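Wed 30 June. Grasso gripper kit, loan unit, day 7 of the trial

Mounted the Grasso on the arm again after re-torquing the adapter plate. Wistetum's sheet says four screws, no thread lock; I put thread lock on anyway, as the plate had crept a little by Monday. Homing ran fine from the Pundolgate controller. The quote is 1,807 for the kit with wrist camera and one spare pair of pads, 223 for each further pair. That pad price is the part I'd argue with.

Ran the close-to-width routine with no load. Commanded gap and reported gap agree within what we need for the barrel and block tasks. The wrist view is good enough to check the gap by eye, but the glossy white top throws glare right above the fingertips and auto exposure hunts when the arm tilts. Fixed exposure next time.
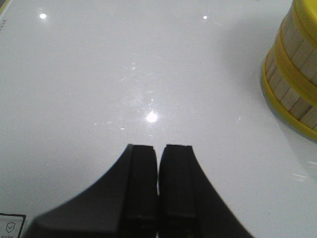
*Wrist camera, fingers nearly closed, nothing held. Slatted container with yellow bands at upper right.*

Pads are flat and square at the tip, which suits straight-sided parts. On curved sides I expect line contact only. Did 16 side grasps on the small test cylinder with the force limit at default: no drops, but two came up rotated. Clinness sells a softer pad said to fit the same finger, must ask for a sample before we order any spares.

Also:
- cable strain relief is too short for full wrist rotation
- driver still logs in the May format, parser needs the old flag
- wipe the table before vision runs, specks and smudges show up around the glare

Not signing off on the kit until the cable is sorted. Next: repeat the cylinder set at a lower closing speed, then the container.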